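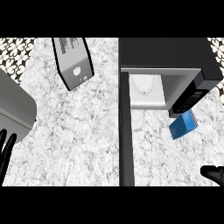

Simulated kitchen from the Hviid task pack, microwave door open, both hands in view.

I've been living with Hviid for 50 evenings now, and I have opinions! For anyone who missed my earlier post: it's a simulation kit for training two-handed robot policies on kitchen chores. You get the rendered rooms, a teleop tool for recording your own demos, and a training recipe the authors call Omow, where you mix a big pile of simulated demos with a small pile of real ones. I paid for the hobby license myself.

The kitchens first. I love how fussy they are. Marbled counter, curly black and cream floor, a microwave with rows of tiny buttons on it. My old setup in Petville (the previous kit, may it rest) was gray boxes on a gray table, and my policies fell apart the moment they met a real countertop with any pattern in it. Shuffling textures between episodes is one checkbox here, and it's the best checkbox in the whole kit.

Textures are a bit soft up close, though. You can't read the keypad labels from the head view, so if your task is "press the 2 button" you'll be teaching it position and hoping.

Now the method. I recorded 4 real demos per task, mixed them with 509 simulated ones, and trained overnight. On closing the microwave door the mixed policy beat my real-only one easily. On picking up small things from a cluttered counter, the gain was so slight I reran it to be sure. Same again. My friend Nuria Barrios sees the same split on her arms over in Graltisbridge, and she's a lot more careful with her evals than I am.

Gripes: the teleop lag is annoying, the docs skip camera calibration almost completely, and contact on thin objects is mushy (fingers sink in a little before anything moves). Sarahí Manríquez on the user forum posted a friction tweak that helps, so go find that before you record anything.

Would I buy it again? Yep, for doors and drawers. For small-object stuff I'd wait for the November update and see if they fix contact.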